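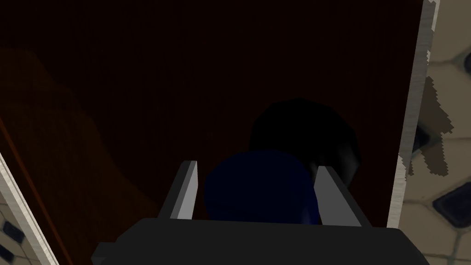 Progress report to Lapointe, 17 May 2024
Prepared by Pramila Vishwakarma, Torketti kitchen services, Sirville site

Work since the last report has gone into cabinet unloading, the task staff asked us to automate first. It means reaching into low cupboards many times a shift, and it was behind most of the back and shoulder complaints in October.

Trinell has run 393 simulated pick attempts. The hard ones are still dark items inside dark wood cabinets, where two rounded objects stand close together and the fingers have to go in around the nearer one. Of the 393, 122 used that arrangement. Pankaj Mittal is changing the approach angle for these and will rerun the full set.

Staffing is unchanged and no hours have been cut. Two kitchen assistants have moved to part-time robot supervision, and Sanaa Ghoneim has trained both. They say the work is easier on the body but that waiting for the arm to finish is dull, and one has asked to rotate back every other week. We have agreed to this.

Chaiwat Boonyarit raised the question of pay grade for supervisors. It is still open. Catríona Foley will bring a proposal to the next site meeting.

Spending is on plan. The floor trial will use roughly 20 cabinets, all on the early shift. We ask Lapointe to confirm that the training budget can carry over, as the second group of staff will not start until the rerun is finished.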